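Home Builds and Shared Workshops > Arms and Grippers
Thread: Soft-rib fingers, cans and cups — how wide do you open?

chrysoula_k wrote:
Hello all, and sorry in advance for the long post, I do run on once I get going! I've been working on the arm at the Lellcombe workshop since March, mostly in the evenings after the woodworkers have gone home and the dust has settled. The ribbed blue fingers are finally on. I printed them from the Flikberg files with a few changes of my own, mainly a longer tip and thinner crossbars, and I'm very fond of them already.

My question is about the approach. I'm bringing the hand in with the fingers spread wide and closing only when the can is well down between them. It feels safe, but the wrist camera goes terribly soft on anything that near, and I lose the rim of the can just when I want it most. Wrist view on the way in:

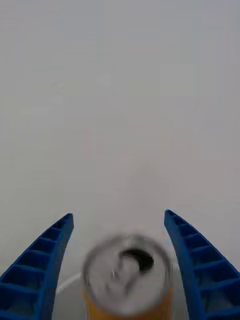
Reply 1

odcombe_bench wrote:
Lovely fingers! I'd open them less, personally. Every bit of extra travel is time for the can to get nudged, and with ribs that thin they'll wrap around whatever they touch anyway. I run mine with up to 20 mm of clearance in total and never think about it. Also, please tape that white cable down before you do anything else. I pulled a whole power brick onto the floor that way last winter and I'm still a bit sore about it.

Reply 2

Achilleas Gkikas wrote:
I have to disagree with odcombe_bench, in a friendly way. Narrow is fine if your arm lands where you tell it to. Mine has Stergiou servos in the shoulder and there's enough slop in them that I'd be knocking cans over all evening. Go wide and close slowly, and let the ribs do the work. As for the blur, don't fight it. Use the wrist camera to line up from higher up, then trust the fixed camera for the last stretch. Do you have one?

Reply 3

chrysoula_k wrote:
I do, and thank you both, this is exactly the sort of argument I was hoping for. Cable noted, I have a roll of tape in my apron pocket at all times so there's no excuse!

The fixed camera takes in most of the table. I've stuck down bits of red and blue tape as position markers, so that when I clear everything away I can set up again without guessing, and I've been mixing shapes on purpose — paper cups at the back, two little bottles with black caps, and a red can off by itself.

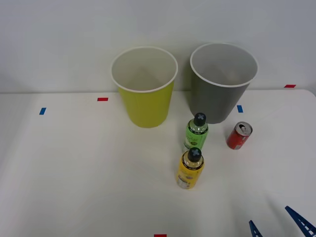

What worries me more than the cans is the cups. They're so light that I expect a wide, slow close to push one along before the second finger arrives, and if it leans on the wall behind I've got no room to get a finger around it. So perhaps Achilleas is right for cans and odcombe_bench is right for cups?

Reply 4

odcombe_bench wrote:
I'll take half a win. For the cups, pull them forward off that wall, and put 34 grams of dry rice in the bottom of each until your closing speed is sorted. You can take it out a spoonful at a time later on.

Reply 5

Achilleas Gkikas wrote:
Rice is cheating, but all right, I've done it too. I'd sooner fix the centering, so that both fingers meet the cup together. Check your linkage for play before you touch any code. Mine had a loose screw on one side for nine weeks and I blamed the software the entire time.

Reply 6

chrysoula_k wrote:
I'll check the linkage tomorrow, and the rice is going in my bag as well, with apologies to Achilleas. If the screws are all tight I'll try both openings on the cups and post the numbers in this thread.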